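4. Wayfinding in Shared Buildings

Most people who get lost indoors are lost within 40 steps of a sign. Our survey of the Kaewsai building bears this out, and the building's managers have taken it rather well. Visitors were given a room number and a smile, then left to find the room on their own.
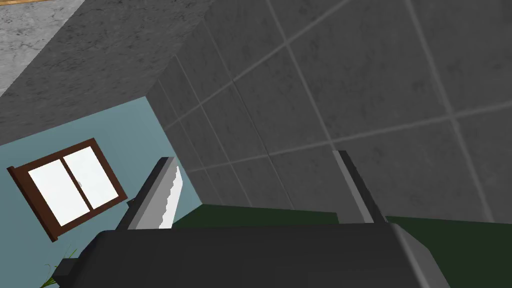 Theerawat Pongsiri
Lecturer in Building Studies, Barent Institute

Of the 30 visitors who agreed to take part in February, 6 asked for directions before leaving the lobby. The rest preferred to trust their instincts - a policy with mixed results. Several walked past the right door twice, and one reached the Seditz annex, a different building.

Corridors did most of the damage. A long passage seems to promise that it leads somewhere, and people will follow it well after the door numbers start going the wrong way (Figure 3). 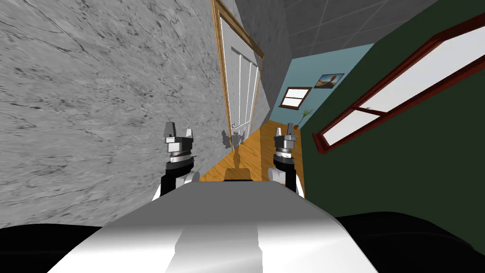 Figure 3. Corridor with wooden floor.

Room numbering was little help. The Broltow wing begins at 800 for reasons lost with the original drawings, and staff defend the system warmly - mostly those who have worked there long enough to stop reading it.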